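Chapter 7

Setting Up and Looking After a Single-Arm Table Cell

Most of the faults you will be called to on a small cell start at the gripper or at the table. The arm itself gives less trouble. This chapter follows one cell, the sorting table at the Festhorpe training workshop, from first set-up to a finger change. You should have read Chapter 6 and be able to move an arm by hand control before you begin. 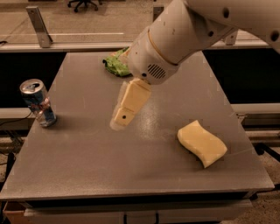
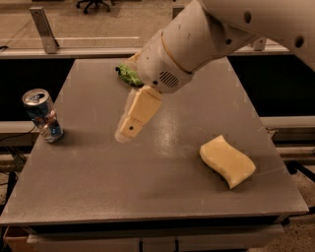
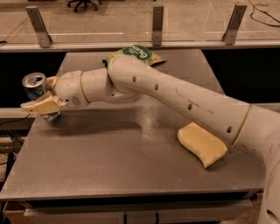

Figures 7.1 to 7.3. The arm over the grey table. In 7.3 the gripper is holding a drinks can.

7.1 The parts of the cell

The cell has four parts that matter to the person who looks after it: the table, the arm, the gripper and the controller. At Festhorpe the controller is an Allex unit, kept in a locked cupboard with its own isolator. The isolator is the one you lock off before any work in this chapter, apart from the checks in 7.3, which need the power on.

The arm must be bolted to a base that cannot shift against the table. If either one moves by even a small amount, every stored position is wrong by that amount. When Killian Langlois set up the Festhorpe cell he scribed a line across the joint between the base plate and the bench, so that any movement would show up later. Do the same on yours. Paint will do if you are not allowed to mark the metal.

7.2 Levelling and the reference point

Level the table before you teach any positions. Use a spirit level along both edges and then corner to corner. Lock the feet, wait a few minutes and check again, as new feet often settle.

The reference point at Festhorpe is 398 mm from the front edge and 208 mm from the left. Bring the closed gripper down over the point slowly and stop when a strip of thin paper will just slide under the tips. Store the position. Lift the arm clear, send it back at low speed and try the paper again. If it tears or slides too freely, repeat the whole step. Do not correct the height by packing the table feet.

Write the stored values in the cell log, with your initials. The controller keeps its own copy, but that copy is lost if the unit is swapped.

7.3 Gripper checks

Carry out these checks at the start of each shift. Stand outside the reach of the arm and keep the stop button in your hand.

Open and close the gripper empty, five times. Listen for scraping.
Close it on an empty drinks can, lift, hold for 16 seconds and set the can down. Look at the can for dents.
Close it on something soft, such as a sponge, and lift.
Look at the inner faces of the fingers for cracks, grease or worn patches.

A dented can means the closing force is set too high. A can that slips may mean the force is too low, but clean the fingers before you change any setting. In the first month at Drirnville, a sister workshop with the same layout, the force was raised three times to cure slipping that was caused by hand cream.

7.4 Changing a finger

Fingers are wearing parts. Festhorpe changes them in pairs, usually after around 51 shifts, and sooner if a crack is found. The workshop buys them from Kalniņš and keeps two pairs on the shelf.

Park the arm low over the table and lock off the isolator. Take out the fixing screws and put them in a tray. Wipe the seat with a dry cloth before fitting the new finger, and tighten the screws a little at a time, going from one to the other. Once both fingers are on, repeat the paper test in 7.2. New fingers are seldom exactly the length of the old ones, and the reference height will normally need storing again.

Section 7.5 deals with the cable run from the wrist back to the base.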